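Pencil marks on painted wooden blocks, how do I get them off?

I bought a used set of painted blocks for my son. Several have faint pencil-like smudges, and on a few ends the paint is nearly gone. Soap and water did nothing. Is there a way to clean them without taking off more paint?

Ismail Nasr

Try a plain white vinyl eraser first, and use light pressure. Pink erasers can leave a stain of their own. If that fails, put a little baking soda on a damp cloth and rub in small circles, then wipe and dry right away. Don't soak the blocks — the wood swells and the paint lifts at the edges.
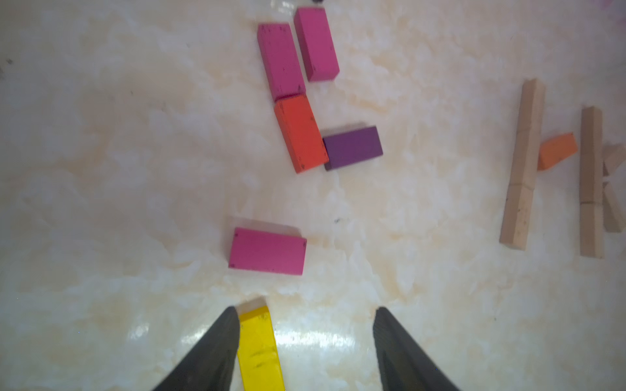
For the worn ends, sand lightly with fine paper and either leave them bare or repaint with a water-based paint that is labeled safe for toys. Let it cure for as long as the can says. I did a set of 20 last May and the erased ones still look fine.

Gradier

If you don't know how old the set is, test the paint for lead before you sand anything. Old paint dust is the real problem. I would skip the sanding if he still chews on things.

Głowacki

Magic sponge. Works on my walls anyway. It did dull the shine on a painted chair, so try one block first.

Graltby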